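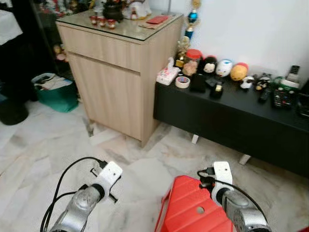 What does a team have to submit for the Faltside household round?

Each team submits a set of recorded task runs, the configuration files used for those runs, and a short written report on failures.

The Tindham robotics club has entered the household round with its two-arm setup. Runs are judged from the recordings, and a run counts only if the log is continuous from the start pose to the return pose. The team may choose its own objects and its own room. It may not move an object by hand once the log is open. Entries close in September, and the club wants its configuration frozen well before then.

Software is Kakerent, the control package the club has maintained over several student generations. The current branch handles both arms from one process and writes one log per run, with joint positions, gripper opening and all camera streams on a shared clock. The older branch kept a separate log for each arm and merged them afterward. That merge was the main source of rejected runs last year, and the script for it has been removed from the repository. Anyone who still has a local copy should delete it.

Clock alignment is checked at the beginning of each run by closing and opening both grippers once. The jaw motion shows up in the wrist streams and in the position data, and the offset between them is written to the log header. A run with an offset larger than 40 milliseconds is discarded without review.
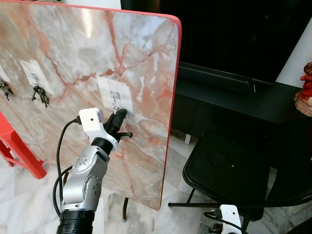 Hanging tasks have taken most of the bench time this summer. The rules define success as the object hanging free after release, with no contact from either jaw. Approach angle matters more than grip force. If the jaws come in level with the hook, the lower edge of the ring meets the tip of the hook and the ring rotates in the grip. The present routine comes up from below and holds the wrist camera housing above the fingers, so the jaws stay on the small metal ring while it is at the chrome hook and the arm keeps clear of the two hooks farther along the board, both of which carry keys. The marbled face of the board is glossy and reflects enough light to upset the edge detector at certain angles. The detector now ignores saturated pixels. Moving the lamp would have been simpler, but the rules treat room lighting as fixed for the whole set.

Adhesive hooks are allowed. They must be listed in the object sheet by size, and a hook that comes off the board ends the run. The team should record the tape used under each one, as the sheet has a column for it.

Benedito Batista has rewritten the release step. The old version opened the jaws at full speed, and the ring could follow one finger out by friction. The new version opens the jaws in 3 stages, with a pause after the first, and backs the wrist away only when the measured opening matches the commanded opening. It adds time to every run. The time limit is generous and the club has never come close to it.

Logged runs on the hanging task now stand at 72, all on the current branch. Runs from the old branch are kept in the archive folder and are not to be mixed in, even for the plots in the report.

Cable routing was reviewed at the same time. Each camera cable leaves its housing and runs down the outside of the arm with a slack loop. The loop has to be long enough for full wrist rotation and short enough to stay out of the head camera's view of the jaws. Before each set, rotate each wrist to both limits with the motors in low-torque mode and watch the loop. If it catches, re-tie it and repeat the check on both arms.

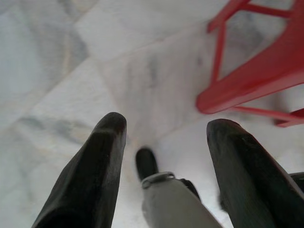
BENCH NOTES

Floor work. Pale marble tile gives the wrist camera very little to track. Veining is soft and the contrast is low, and the feature matcher will sometimes lock onto a seam between tiles and report sideways motion that did not happen. Kakerent has a setting that lowers the weight of long straight features. It is off by default. Turn it on for any task with the jaws pointed at the floor, and write the setting in the run sheet.

Dark fingers on a light floor. Auto exposure favors the floor and the fingers go nearly black. Scuffs and bevels on the finger faces, which are useful for checking wear, disappear first. Use fixed exposure. Values for both wrist cameras are in the Cordeiro lab binder under the tab for optics, and the head camera keeps its own value.

Obstacles. Stools and chairs near the work area must be entered in the collision map even when the planned path misses them. Thin legs are the usual problem. The planner treats a leg as a box, and the default box is too small for a leg that slants. Enlarge it by hand.

Start pose. Both grippers open, wrists clear of each other, head camera level. Photograph the pose at the start of each set and file the photo with the log.

Gripper fingers. The spare set is in the second drawer at the Cordeiro lab. Log every change. Finger length is not identical between batches, and the tip offset has to be measured again after a change.

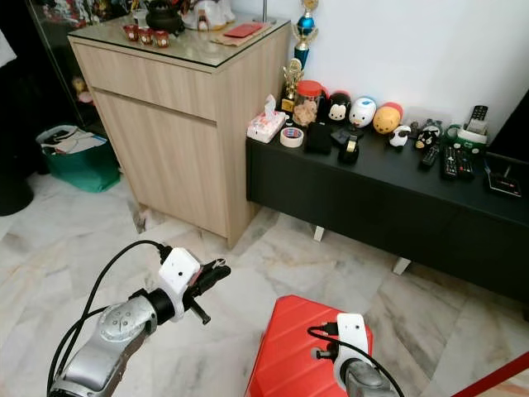

Two arms, one red suitcase. The right gripper is over the lid.

Suitcase handling is the next task on the list. The lid is ribbed and hard, so the first job is choosing contact points that do not slide, and the ribs may help if the jaws are turned across them. A latch routine will be attempted only after the lid routine is stable. Members who want to work on either one should read the contact model notes in the repository first and leave their name on the sheet at the lab.

The configuration in use is tagged 2025-08-16. Changes after that tag need a second reader. Send patches to Benedito Batista with the run number that shows the fault.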